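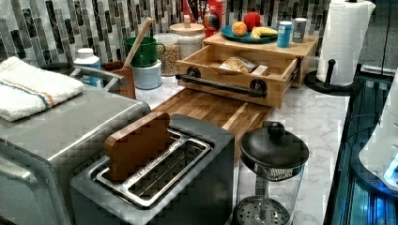 Kitchen Robots and Hot Toasters: What I Changed After the Drawer Fault

Updated May 2, 2026

In March our kitchen arm had a fault which could have ended much worse. It is a Drandent arm, the small home type, and it does simple jobs for us: it opens the bread drawer, takes out a roll, puts things into the toaster and takes them out again. One morning it pulled the drawer open and stopped there. The gripper was still closed on the handle. The toaster was on, and the program had no step for "I am stuck, please turn off the heat."

I was in the next room. I smelled the bread before I heard the alarm tone, which is very quiet. There was no fire, only black bread and a lot of smoke. Since then I have learned some things, and I write them down for other people who let a machine work near a toaster.

Give the toaster its own switch

The arm and the toaster were on the same smart power strip, a Flallov. When I pressed the emergency stop, the arm stopped but the toaster went on heating. Now the toaster has a separate plug timer that cuts the power after 6 minutes, whatever the arm is doing. A mechanical timer is better for this than an app. Check first that the timer is rated for the power of your toaster. The number is on the label at the bottom.

Practice with a wooden block

For teaching a new movement, do not use real bread. A piece of wood in the shape of a toast slice is good, with rounded top corners, and it must be a little thinner than the slot. Unplug the toaster at the wall before the block goes in, and count the block back into your hand before you plug it in again. Wood in a hot toaster is much worse than bread. I repeat a new movement 20 times with the block. If it fails one time, I begin again from zero.

Towels and paper

Move towels away from any oven or toaster before you turn it on. The top of a toaster oven becomes very hot, and it is easy to forget a towel that is always lying there. The same goes for the paper towel roll. An arm that drops something can push it against the metal. I keep 15 inches free on every side of whatever is heating.

Why the drawer stuck

The support people at Grotness, where we bought the arm, asked for the log file. The grip force was set too high, and the arm pulled the drawer a little to one side, so the runner jammed. The arm felt the resistance and pulled more. Long bar handles are difficult in this way. If the gripper takes the bar near one end, the drawer turns in its frame. Teach the arm to take the bar in the middle.

Also rub the runners with a candle. It costs nothing and it helped more than the new settings.

Small cleaning jobs

Crumbs in the tray burn first. Empty the tray every week with the plug out and the toaster cold.

Burn smell in the kitchen: put a bowl with 300 ml of white vinegar on the counter overnight, with the window open a little if the weather allows it.

Black marks on a steel top plate: make a paste of baking soda and water, leave it for some minutes, wipe in the direction of the brushing. Do not let the paste fall into the slots.

Sticky gripper pads: wipe with a damp cloth and a drop of dish soap, then dry. Oily pads slip, and then people turn up the force, as I did.

If it stops in the middle of a job

First cut the power to anything hot. After this, stop the arm. Do not pull the arm by hand while it still has power, because it can pull back. On ours the joints become soft when the stop button is held down, but on the older Varghese models I have read that the arm falls down when power is lost, so keep your hands from under it. Read the manual for yours.

And stay in the kitchen while the toaster is on.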